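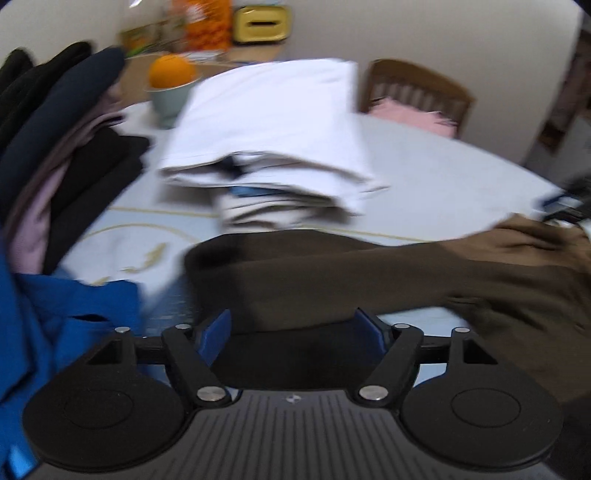

Who loses hours when the folding gets automated? At our shop, the evening crew did first, and then they got most of them back on sorting.

I run the floor at a wash-and-fold service, 15 people. We put in a Kodis folding line in March. Posting what changed, in case you work somewhere that is looking at one.

Before the line, a good folder here did 218 pieces a shift. The line does about 400 in the same time, mostly shirts and towels. It does not do fitted sheets or anything with a hood.

Dark clothes still get sorted by hand into their own pile, whites into another. The line wants one kind of garment at a time, so sorting is now the slow part of the day.

Everett Baptiste folded for us for years. Now he feeds the line and clears jams. He says his shoulders are better and the shift is more boring. I believe both.

Pay was the hard talk. We used to pay a bonus per piece. That makes no sense when a machine sets the pace, so we moved the bonus into the hourly rate. Two people came out slightly behind and we fixed it the next month.

Noise is up. Talking is down – you can't chat across the line the way you could across a table. Cathal Ó Dálaigh asked for one hand-fold table to stay and it did. Delicates go there, and people trade turns on it.

Next post will be on training time.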